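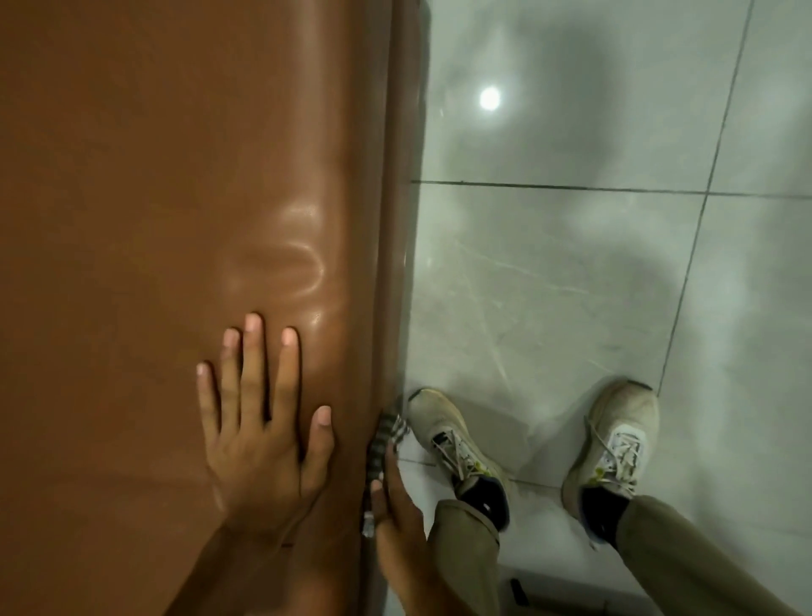

Working the cloth down along the bottom edge, one hand flat on the brown to keep steady.

Evening, August

I finally got to the big brown thing today and I am so pleased with myself! I've walked past it every day since we moved to Dradville and every day I've thought, that needs a proper wipe, and then made coffee instead. Well, this afternoon I had two free hours and the gray patterned cloth was already in my hand from doing the windowsill, so off I went.

The top and the side were easy. It's such a nice surface to clean, smooth all the way, and it takes the light so beautifully. I did long strokes first, then little circles, then long strokes again (I don't know if the circles do anything but I enjoy them). I used the Hurkix soap, one capful in the small bucket, and wrung the cloth out hard before every pass. Last time I had it far too wet and got streaks everywhere that I only noticed the next morning when the sun came in.

But the bottom! Where it comes down to the tiles there's that darker rolled edge, and under it a seam that collects everything. Crumbs, hair, a sunflower seed, fluff, and one of those tiny plastic tags that hold price labels on socks. I tried the vacuum first with the thin nozzle and it got the loose stuff but left a gray line of packed dust right in the crease. So I folded the cloth small, pushed it in with my fingertips and went along bit by bit. Press, drag, refold, press again. It took 15 minutes just for that one side and my back had opinions about all the bending, but oh, the difference. The line is gone! I kept going back to look.

Things to remember for next time:
Fold the cloth in four, any thicker and it won't go in.
Start from the wall end and come toward the room.
Keep the other hand flat on the side, it stops me from wobbling.
Do the floor AFTER. I always want to do the floor first and then I have to do it twice.

And the floor did get done after, mostly. The pale tiles are my favorite part of this whole place, I still can't believe they came with it. When the ceiling light is on they shine like a lake. They also show every single scuff, and the dark grout lines still have me beaten. I went over the patch closest to the brown side and left the rest for tomorrow, when I'll put on something other than my old sneakers and do it in socks with the big mop. The sneakers have had it, by the way. They were a lighter beige once! I'm keeping them for cleaning and gardening until the soles come off.

While I was down there I had an idea about felt strips. Kazemi, the hardware place on the way to Hidlow, sells them by the roll, and I think a narrow one tucked along the seam would stop the crumbs getting in at all. I'll measure before I go. Last time I guessed and came home with enough weather strip for a barn.

Supper was late because of all this, 5 potatoes and the end of the green beans with butter, eaten standing up so I could admire my work. Tomorrow the back side, if I can reach it. I might need the wooden spoon with the cloth wrapped around it. Also we are out of dish soap again, and the bucket handle needs a new pin.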